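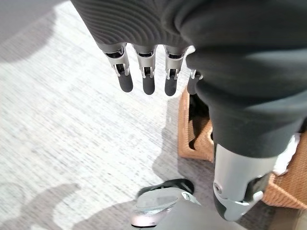 Black fingertips, dark grey fabric.

Mar 4, 2026, glaze bench

Opened the Haverford kiln after lunch. Tiles on the top shelf came out lovely, bottom shelf pinholed again, same as in August. I mixed a fresh 500 g batch of the Drulow base this morning and sieved it twice, which took ages (the fine mesh wants replacing, it's fraying at the rim). Still a bit lumpy at the bottom of the bucket — more water tomorrow, a splash at a time.

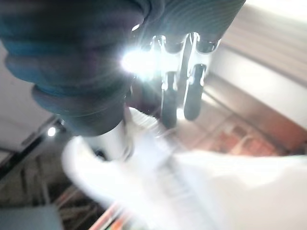
Cobalt tests next. Tile 108 is the closest so far, but it's too bright and it goes flat where the glaze pools. What I'm after is deep teal-blue sliding into a muted purple over black, like on those stacked ridges, with the colour changing as the surface curves. Going to try a pinch of manganese and a thinner second coat. The Gonport clay is pale, so I'll put black slip down first and let it go leather-hard before I touch it again. Two tiles with slip, two without, all on the middle shelf!
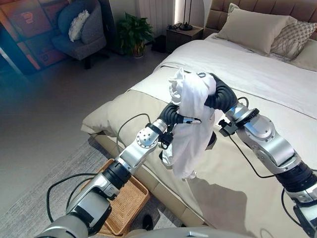
Still to do

Wash the bats. Relabel the copper jar, the lid says iron. Order more Drulow base and ask if they do it in bigger sacks. Kiln log stands at 3,948 hours, so look at the elements before the next glaze firing.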